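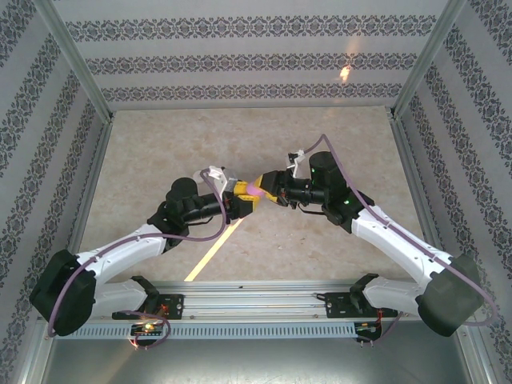

Stirel cell, both grippers on the pink item

On Apr 20, 2023, the Detthorpe bench wrote:
> Of 274 teleoperated handovers, 41 end with both jaws closed and no release.
> Keep them or cut them?

Keep them, but label them separately. In most of the ones I replayed, the operator opened the receiving side first - a leader arm habit, easy to retrain. Please log gripper current as well as position. Position alone does not show who is carrying the load. Episode 600 is a clear case.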